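This repository holds the subtitle files, shot lists and rights records for *Tiltero*, a documentary film on the annual river procession at Sosach. It is maintained by the Humport Film Archive and is intended for programmers, translators and researchers working with the finished film.

## Contents

| Folder | Material | Language |
|---|---|---|
| `subtitles/` | Timed subtitle files | English, Portuguese, Latvian |
| `interviews/` | Full interview transcripts | Portuguese |
| `shots/` | Shot list, 1664 entries | English |
| `rights/` | Music and archive clearances | English, Portuguese |

The film was directed by Benvinda Louro and photographed by Duarte Loureiro. Zhuoran Tang edited the picture and prepared the shot list. Interviews were transcribed in full by Natália Carvalho, including passages that do not appear in the final cut.
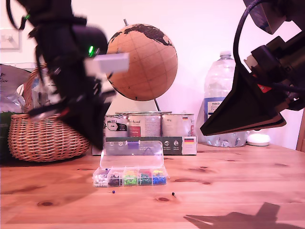 Transcripts retain the speakers' own wording. Hymns and prayers are given in the original language, and the translation follows on the next line. Words that could not be made out are marked `[unclear]`. The names of 29 speakers are given in full with their written consent; all other speakers are identified by initials.

## Subtitle conventions

- Maximum of 40 characters per line
- Maximum of 2 lines per subtitle
- Italics for singing and for voices off screen
- Place names left untranslated

The Latvian subtitles were prepared by Dzintra Sepp from the Portuguese transcripts. Where they differ from the English version, the Portuguese text should be consulted.

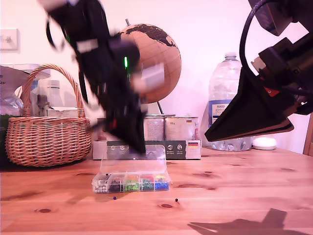
*Reading time: 2 min*

## Known issues

Time codes in `shots/` refer to the festival version. The broadcast version omits the opening song, and its subtitles must be shifted accordingly. Two hymns in the July rehearsal sequence have no confirmed author and are listed as traditional.

## Terms of use

Transcripts and shot lists may be quoted for teaching and research with credit to the archive. Subtitle files may be used only with a licensed screening copy. Music is not covered by these terms, and requests should be sent to the Humport rights office.

Last revised: 8 August 2019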